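Clendinura plate set, v2

Hi! This folder holds the simulated plate-handling episodes I put together for the Clendinura policy. I'm writing this down mostly so I stop answering the same messages over and over, so please skim it before you train anything.

What you get

There are 139 episodes, all rendered, all from the wrist view. Each one has the frames, the joint states, the gripper opening and one line of text with the instruction. I recorded at 7 steps per second, and I cut anything longer than 200 steps (mostly me dithering over the plate, sorry!).

The scene is the Jakab bench: a perforated deck, a dark holder and a 96-well plate. Light color and direction get shuffled at the start of every episode, and I let the shuffler get pretty wild. Expect pinks, cold whites and hard shadow edges curving across the wells.

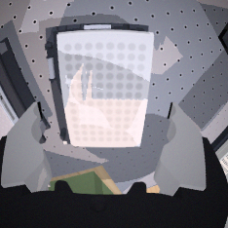 How I drove it

Everything is teleop with the Emetance controller, no scripted motion at all. I started each run with the fingers open and then just went for the long sides of the plate. Some grasps are ugly. I kept those if the plate ended up where the instruction said, and threw out the rest.

Known problems

- Faint wells. Under warm light the far-off rows wash out, so please don't use this set to train a well counter.
- Labels on the panels near the gripper are unreadable at this resolution. Don't bother with OCR, I tried.
- Episodes from February used an older finger mesh. They're in their own subfolder and I'd leave them out for now.

Loading

Point the Cunine loader at the top folder and pass split=train or split=val. If it complains about a missing index, delete the cache and run it again (yes, I know, it's on my list).

Last updated 8 May 2024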